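# Effect of Viewpoint Filtering on a Learned Bottle-Handling Policy

Katherine Arango and Lizeth Flores
Staniforth Lab, course project report
10/23/21

## 1. Summary

We trained a grasping and placing policy from teleoperated demonstrations and tested whether removing poorly framed demonstrations improves the result. The full set contains 3,138 demonstrations. A filter based on how much of the gripper is in view reduced this to 1,568. The policy trained on the smaller set did better on grasping and worse on recovery after a slip. We recommend the filter for the grasp phase only.

## 2. Background

The task family is called Gilline in the lab and was set up in May by the previous project group. Each task involves a tabletop, one graspable container and one object that must not be disturbed. The policy receives a color image from the head camera and the joint positions of the arm. It does not receive depth. It outputs a short sequence of target joint positions, which the controller executes before the next image is read.

The earlier group reported that failures were concentrated in trials where the arm came in from the side and most of it was outside the image. They suggested that the training set had too many such cases and that the policy was learning to ignore the arm. They did not test this. Our project is that test.

## 3. Data

Demonstrations were collected with the leader-follower setup in two rooms, Brulwood and Cerkemham. Brulwood has overhead light and no windows. Cerkemham has a window wall and the light changes through the day. We kept the proportion of the two rooms the same in the full and filtered sets, so that the comparison would not turn into a comparison of rooms.

Each demonstration has three labeled phases: approach, grasp and transport. Labels were assigned from the gripper opening signal and then corrected by hand where the signal was noisy. The most common correction was at the start of the grasp phase. Thin plastic bottles deform under the fingers, and the opening value keeps falling after first contact.

## 4. Filter

For each image we rendered the arm model from the recorded joint positions and the camera calibration, and computed the fraction of the gripper model that projects inside the image. A demonstration was kept if the mean fraction over the grasp phase was above a fixed threshold. The threshold was chosen before any training was done, using the distribution of the fraction over the full set, and was not changed afterward.

The filter has no access to the image content. It cannot tell whether the gripper is hidden behind an object, only whether it falls inside the image. This is a limitation for scenes with tall obstacles. 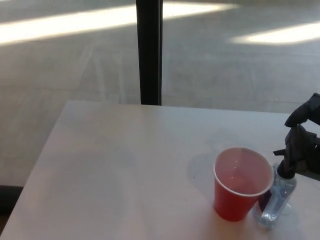
Partial views of the gripper are common in the grasp phase, and the threshold has to be loose enough to keep the useful ones. A view needs to show the contact between the fingers and the neck of the container, plus enough of the surrounding table to judge clearance. With the bottle tilted and the gripper coming in from the right, the finger around the neck is in view even though part of the gripper body is outside the image. The filled red cup beside the bottle is also in view, so the policy has the information it needs to avoid it. A stricter filter that required the whole gripper would discard cases of this type, and we consider that a mistake for Gilline tasks, where the object to be left alone is often next to the one being grasped.

## 5. Training

Both policies used the same network, the same optimizer settings and the same number of gradient steps. We considered matching the number of passes over the data instead, but that would have given the filtered policy far fewer updates. The consequence of our choice is that the filtered policy saw each demonstration more often. We checked the loss on held-out demonstrations for signs of overfitting and saw a small rise near the end of training for the filtered policy. The checkpoint before the rise was used.

Image augmentation was limited to brightness and small crops. Large crops were left out on purpose. They change how much of the gripper is in view and would have interfered with the variable under study.

## 6. Evaluation

Each policy was run for 91 trials. The start positions were fixed in advance and were the same for both. The order of the policies was randomized within each block of start positions. A trial allowed up to 4 grasp attempts and was stopped early if the second object was touched.

We scored the phases separately:

- **Grasp:** the container is held at the neck and leaves the table on the first attempt.
- **Transport:** the container reaches the target area upright.
- **Recovery:** after a failed first attempt, a later attempt succeeds.

The filtered policy was better on grasp in both rooms, with the larger gain in Cerkemham. Transport was the same within the variation between blocks. Recovery was worse for the filtered policy. In the failed recoveries the arm usually returned to a position close to the first attempt and closed at the same place, even when the bottle had rolled.

## 7. Discussion

The grasp result agrees with the suggestion of the previous group. The recovery result has a plain explanation in the data. Demonstrations that contain a slip tend to have wide arm motion, wide motion takes the gripper out of the image, and the filter then removes them. We inspected the rejected set and found that slips were over-represented in it.

A filter applied per phase would avoid this. The grasp segments could be filtered and the remaining segments kept whole. We wrote the code for this version but did not have robot time to evaluate it.

Two other points should be noted. The camera calibration drifted slightly during collection and was redone once, so the computed fractions before and after that point are not exactly comparable. Also, only one training seed was used for each policy, and differences of the size seen in transport should not be interpreted.

## 8. Remaining work

1. Evaluate the per-phase filter with the same start positions.
2. Repeat training with additional seeds.
3. Add an occlusion term to the filter using the object masks.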